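Starting the year with a tidy credit file

January always makes me want to sort out the drawers, and this time I got as far as the one with all the bank letters in it. I had been putting it off since we moved to Pirnbridge, and I made a big pot of tea, put the radio on low and told myself I would stay at the table until the whole lot was either filed or in the recycling.

Among the papers was a letter from Siltus, the card I took out years ago to pay for a boiler and then more or less forgot. It still had our old address on it (the flat above the bakery, for those of you who have been reading that long!) and a balance of 71 pounds, which I could have sworn I had cleared. So that was the first surprise of the morning. The second came when I asked for a copy of my credit file and found the flat on there as well, listed as where I live now, next to a joint account I once shared with a housemate I haven't spoken to in years.

I rang my friend Tineke Van Wijk, who used to work on the lending side at Popescu and has the patience of a saint with people like me. She had me read the whole thing out over the phone, page by page, while she was peeling potatoes. Her advice was to begin with the dull bits. Get on the electoral roll at the right address, make sure every account has that same address, and only then start worrying about the score itself. I'd been all set to apply for a new card with a nice shiny limit, and she told me very firmly to leave that alone for the time being. 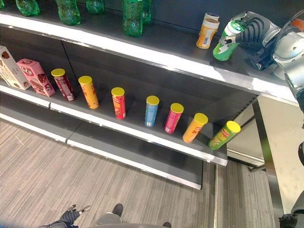
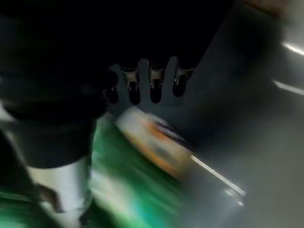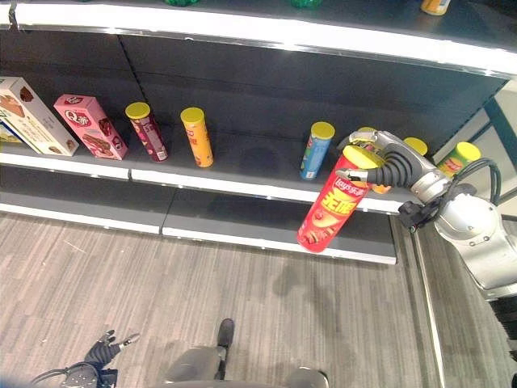
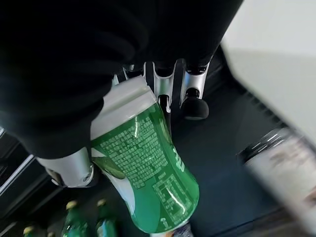
Will looking at my own credit file bring my score down?

Checking your own file leaves the score alone, however often you do it. A full application for a card or a loan is another matter, as the lender's search is recorded and other lenders can see it for a while.

I was glad to have that cleared up, as I had gone years without looking for exactly that reason. My mother was the same, bless her, and would hardly open a bank statement in case it did some damage.

Anyway, the joint account. It was closed long ago, but the link between the two of us was still sitting there, and I had to write and ask for what they call a disassociation. It's a grand word for a short form. I filled it in at the kitchen table and posted it on the way to the library, and I've had a letter back saying they are looking into it. The 71 pounds I paid the same afternoon, and I have set up a direct debit for the card I do use, so that at least the minimum goes out whatever sort of month I'm having.

Then there is the limit. Mine is 800 pounds and I was in the habit of running it nearly to the top by the end of the month, then paying it all off in one go and feeling rather pleased with myself. Tineke says the balance that gets reported is often the one on the statement, so I looked fairly stretched on paper every single time. I now pay a bit off halfway through the month as well - it's the same money, just sooner - and I've put a note on the calendar by the fridge to remind me.

I am keeping track of it all in Provurano, a little budgeting program my nephew put on the laptop for me. I still write everything in the blue notebook too, as I like to see it in ink. There are 9 old statements left in the drawer that I haven't matched up yet, and those are for the next wet afternoon.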